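Kasto Countertop Grill - Quick Set-Up and Use
Section 3: Hot dogs and sausages
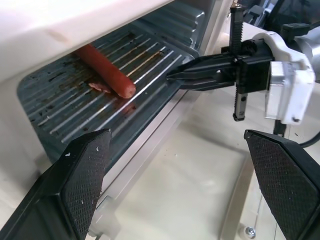 Read section 2 first if the grill is new. Plate has to be washed and seated before any food goes on. If you skipped that, go back.

3.1 Before you start

1. Flat, dry counter. Keep the back of the grill clear of the wall, a hand's width at least.
2. Nothing hanging over it. No paper towels, no curtains.
3. Cord straight out to the outlet. No extension cords.
4. Check the plate sits level in the body. Press each corner. If it rocks, lift out and reseat.
5. Close the lid, plug in, turn the dial to 3. Wait for the light to go off. Takes about five minutes from cold.

CAUTION: Lid and plate get hot. Use the handle only. The light going off means ready, it does not mean cool.

3.2 Putting the sausage on

1. Pat it dry with a paper towel. Wet sausages spit.
2. Open lid all the way.
3. Lay the sausage across the ridges, or at a slant to them. In the groove it sits in its own fat and you get no marks.
4. Toward the middle is best. The corners run cooler.
5. Leave a finger's width between sausages. More than 3 at a time and the last one cooks slow.
6. Lower the lid gently. Do not press down. Pressing splits the skin.

Note: no oil needed for hot dogs. For lean sausages (chicken, turkey) brush a little on the sausage, never on the plate.

3.3 Cooking

1. Standard hot dog, from the fridge: four minutes, turn, three more.
2. Thick fresh sausage: turn every few minutes. Cut one open at the thickest part before serving. Pink inside = back on.
3. Frozen: don't. Thaw in the fridge overnight.
4. Turn with wood or silicone tongs. Metal ones and forks scratch the plate, and a fork lets the juice out.
5. Skin sticking? Leave it alone another half minute, then try agian. If it tears anyway, pick off the loose bits with the tongs before you turn. Small bits burn fast and smoke.

CAUTION: Never leave the grill on with no one in the kitchen. Fat can flare. If it does, dial to 0, lid closed, unplug. No water.

3.4 Several batches

1. Between batches, dial down to 1.
2. Wipe the ridges with a folded dry cloth held in tongs. Go with the ridges, not across.
3. Scrape any dark buildup out of the low side of the plate, along the rim. That's where it collects.
4. Back to 3, wait for the light, next batch.

Brown staining on the plate after a few uses is normal and doesn't affect cooking. Thick black crust isn't normal, see 3.5.

3.5 Cleaning

1. Dial to 0. Unplug. Leave the lid open and let everything cool down, half an hour.
2. Lift the plate out by the rim.
3. Soak in warm water with dish soap. Ten minutes, longer for crust.
4. Soft brush along the ridges. No steel wool, no oven cleaner.
5. Wipe the underside of the lid too. Damp cloth, then a dry one. Most people forget this and then wonder about the smell.
6. Body: damp cloth only. Do not put the body under the tap or in the dishwasher.
7. Dry the plate completley before it goes back in.

3.6 If something's off

Light never goes off: lid not fully closed, or plate not seated.
Smoke before food is on: old grease. Cool, unplug, clean.
Marks on one side only: it wasn't turned, or the lid was left open.
Cold in the middle, dark outside: dial too high. Drop to 2 and add time.
Grease on the counter: grill isn't level, or the plate was full. Clean between batches.

Replacement plate is part 783. Order from Surnis, same form as the warranty card.

Section revised May 7, 2021. Replaces the February sheet, throw that one out, the times for thick sausage were wrong.

Section 4: Sandwiches and flatbread, next page.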